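Jobs and Calls > Play and Learning > Open Calls

October
By Ibrahim, for Wistness
3 min read

Play kitchen people wanted!

Okay, so I run the play kitchen table at Wistness, our drop-in play space over on Derach Street, and I am looking for helpers. Paid ones! We need 14 people to come in, play with pretend food, put it back where it goes, and tell me what they think of the whole setup.

We're planning a small kitchen kit that schools and libraries can borrow, and before we pack up the first one I want grown-ups and older kids to try the pieces. Which ones get picked up first? Does anybody bother with the colander? Is one plate enough for a pretend lunch, or do people start serving strawberries right off the table? (My own kids would. They'd serve them off the floor.)

A few looks at the table:
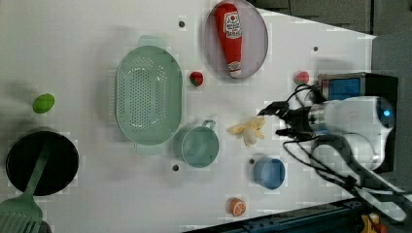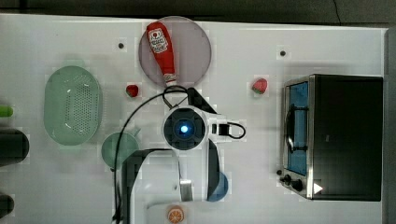
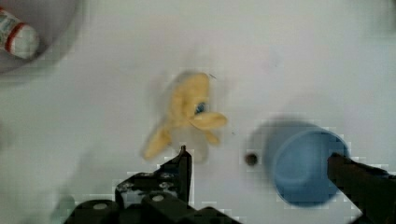
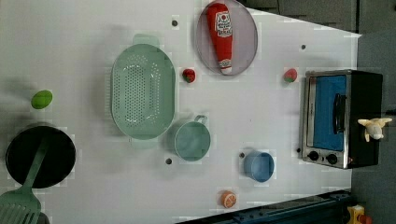
A session lasts 60 minutes. You'll spend the first part making up a meal however you like, and then I'll hand you a card with a little job on it, like setting a place for a guest or putting all the fruit together. After that comes tidying, and I'm very interested in the tidying — we have one shelf and two bins, and I keep changing my mind about the bins. We finish with a short chat and a snack made of real food.

You don't need any experience. You do need to be 14 or older, okay with standing at a table for a while, and willing to say so when a piece is annoying to use. If you're under 18, bring a parent or guardian to sign you in. Tell me ahead of time if you'd like a chair or a lower table and I'll have it ready. Left-handed folks, please come! I've had a lot of opinions from righties about the spatula and the measuring cup.

We pay $40 per session, in cash, before you leave. You can do up to two sessions, but they can't be back to back. Morning slots start at 10 and afternoon slots at 2, and we run all through October. Parking is free behind the Drireck building, and the side door is the one you want — the front one sticks.

To sign up, stop by the desk or leave a note in the box by the coat hooks with your name, your age, a phone number, and whether mornings or afternoons are better. Add your favorite thing to cook too, just because I like reading those. I'll call you back to set a time.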